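Grulirero 米色报童帽使用评测

作者:Tianyou Han
2020年8月9日

这顶帽子是五月份买的,Grulirero 的春夏款,网店标题写的是“报童帽 米色 软顶”。到手价500多,在同类帽子里算中等偏上。同款还有一个深灰色,我在 Uvthorpe 的店里试过,颜色偏闷,夏天戴显得重,最后还是选了米色。

先说我的情况,方便对照。我头围偏大,后脑勺比较平,买帽子经常遇到前面合适、后面空一块的问题。之前戴的是 Marquez 的一顶八角帽,帽身浅,坐地铁低头看手机时容易往前滑。换这顶主要是想要一个帽身深一点、帽顶蓬一点的。

版型

帽顶饱满,放在桌上自己能立住圆形,没有塌下去。布料上有些软褶,不是压出来的硬折痕,我个人能接受。如果喜欢挺括平整的帽顶,这款可能不合适。帽身下部有一圈缝了线的帽围,和上面的帽顶分得比较清楚,戴上以后蓬起来的部分刚好落在帽围上方,不会整个压到耳朵。

帽檐偏短,弧度不大。遮阳效果一般,中午在室外走路,额头能遮到,鼻子以下遮不到。需要认真防晒的话请买宽檐的。我平时戴眼镜,帽檐不碰镜框,这一点比之前那顶好。

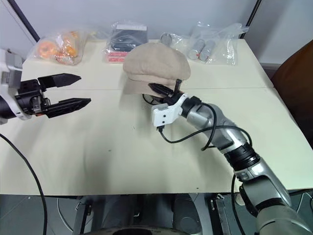

米色款平放时的样子,帽顶圆而蓬,帽围处可见缝线。

尺码

商品页给了两个尺码,我买的是大号。刚戴时帽围略紧,额头会留一道浅印,戴了5周以后松到正好。头围在两个码中间的人,我建议选大的。朋友 Khairul Yeoh 买的小号,他戴了半天就觉得太阳穴发胀,后来去换了。换货是店家出的运费,手续不麻烦,就是等得久。

帽子没有调节扣,也没有松紧带。喜欢扎低马尾的人可以试一下再买,我妹妹扎着头发戴,后面会顶起来。

颜色

米色在不同光线下差别挺大。室内灯光下偏暖,略带一点粉调;阴天在户外看更接近浅卡其。商品页的照片拍得偏黄,收到实物会觉得比照片素一些。配白衬衫、蓝色牛仔裤都没有问题,配浅黄色上衣会显得脏,试过一次就没再那样穿。

放在白色台面上看颜色是比较准的,我对比过几块色卡,最接近的是“燕麦”那一格。要注意的是浅色不耐脏,帽檐边缘手经常捏的地方,两个月左右就开始发暗。
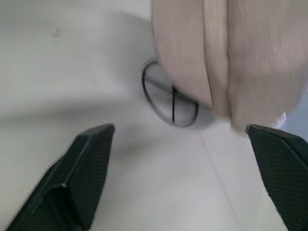 浅米色布料与白色台面的对比,台面上有黑线画的圆形标记。

面料

布料手感软,不扎皮肤。凑近了能看出织纹,摸上去有一点颗粒感。厚度属于春秋两季最舒服的那种,夏天三十度以上戴着会出汗,坐进空调房就还好。我早上通勤戴,下午回家天太热时一般拿在手里。

软布的缺点是容易沾毛。家里养猫的人要准备粘毛滚筒。我用过的几种里,黏性弱一些的反而合适,太黏的会把布面拉起小毛球。

清洗

洗标写手洗。我按说明洗了两次,冷水加少量中性洗衣液,用手压,不拧,然后把一条干毛巾卷起来塞在帽顶里阴干。第一次没有塞毛巾,直接扣在晾衣架上,干了以后帽顶歪向一边,后来用蒸汽熨斗悬空熏了一会儿才恢复。没有发现明显缩水,洗的水里也没有看到掉色。

额头那一圈的汗渍最难处理。先用软毛牙刷蘸一点洗衣液轻刷,再整体过水,效果比直接泡好。不要用漂白剂。

做工

做工整体合格,有小毛病。缝线针距均匀,帽围接缝处有一个线头没有剪干净,我自己拿剪刀处理了。帽顶拼片对得比较正,从正面看左右基本对称。

收纳的时候我把它和另一件米色的东西放在一起,是同一个袋子里带着的带垫软件,外面包着细织的浅色布,边上有一条粗的编织绳边,绳边后面是一道黑色的弧形边。这件东西比帽子硬,叠在帽子上面会压出印子,建议分开放。编织绳的纹路较粗,和软布面长时间摩擦也容易起毛。
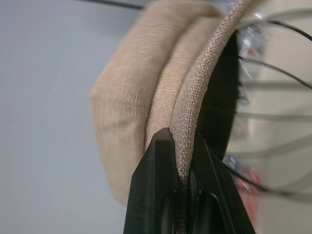
另外一个收纳上的问题是它占地方。帽顶蓬,叠起来放行李箱可以,但拿出来需要挂半天才能恢复。我出差时会把袜子塞进帽顶,再放到箱子最上层。平时在家就挂在门后的挂钩上,不要长期挂同一个点,否则帽顶会顶出一个小尖。

和其他几顶的比较

和 Marquez 那顶八角帽比,这顶帽身更深,跑几步赶车也不会掉,布料也更软。Marquez 的优点是薄,夏天更凉快,价格也低一些。

Adulgate 也有一款相近的报童帽,我在同事 Imelda Pascual 那里借来戴过一天。那款帽檐更硬,造型更正式,配西装外套好看,但帽顶里面的衬布偏滑,头发细软的人戴着会往后跑。如果主要是日常穿,我会选 Grulirero;如果要配正装,Adulgate 那款值得看一下。

评分(满分5分)

版型 4.5
面料 4
做工 3.5
清洗方便程度 3
价格 3.5

会不会再买:米色这顶戴旧了以后,会等打折时再买一顶同码的。原价不太想买第二次。

补充:有读者问能不能在店里改帽围。我问过 Uvthorpe 的店员,店里不提供修改,可以自己在帽围内侧垫一条窄的减码贴,文具店或者网店都能买到。贴之前先把内侧擦干净,洗帽子时记得先撕下来。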